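Tote bin

A tote bin (I grew up calling it a catch-all, and so does half of Undale) is an open container for things that have no better home. Mine are metal, with walls that slope outward, and I've had 3 of them on the go since 08/10/2022.

Contents

Almost anything small goes in! Desk supplies, toys, cleaning bits, the odd cup. Elin Lloyd, who edits these household pages with me, sorts hers by room, but I think a good mix is half the fun – a tape dispenser next to a little figurine, a blue pad, a small orange-red cup on its side.

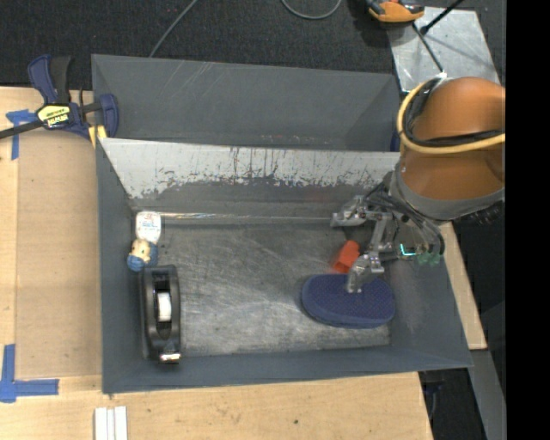

Wear and care

Metal floors scratch, especially under anything heavy with hard edges, and you'll get curved scuffs and cloudy patches. I wipe mine with a damp cloth and leave the marks alone (Griffiths sells a liner, I've never bothered). Keep a tape dispenser's cutting edge turned away from where your hand goes in.

See also: Drawer divider, Desk tray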